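Search datasets, kennels, files...
Type at least 3 letters

# Pikis coat notes

Data card, version 7. Last touched 8th January.

Grooming records for small longhaired dogs, put together from appointment sheets at the Tundside and Pratemcombe salons. 500 visits, 51 dogs, so most dogs come up many times. Text only, one CSV.

## Whats in it

- `dog_id`, breed as the owner gave it
- `coat_len`, in cm, measured at the shoulder
- `mats`, 0 to 6, groomer's call
- `trim`, free text, messy

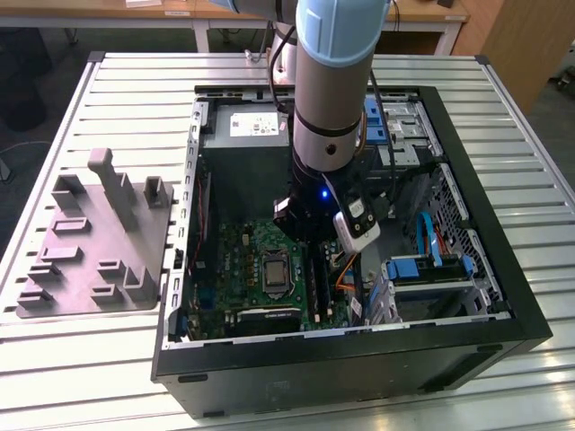

Crossbreeds are down as whatever the owner said. "Shih Tzu type" and "shihtzu x" not merged yet. Will get to it.

## Known problems

Pratemcombe measured in inches until May. Converted, but rounding is rough. Mat scores from the two salons don't line up well, Tundside is harsher. Don't compare accross salons without a correction.

Puppies under 6 months left out. No vet info, no owner names.

## Use

Fine for coat growth between trims. Not for health claims. Credit Pikis if you publish.

Related
- Yazıcı clipper blade log
- Tundside bath times
- Ear care sheets, small breeds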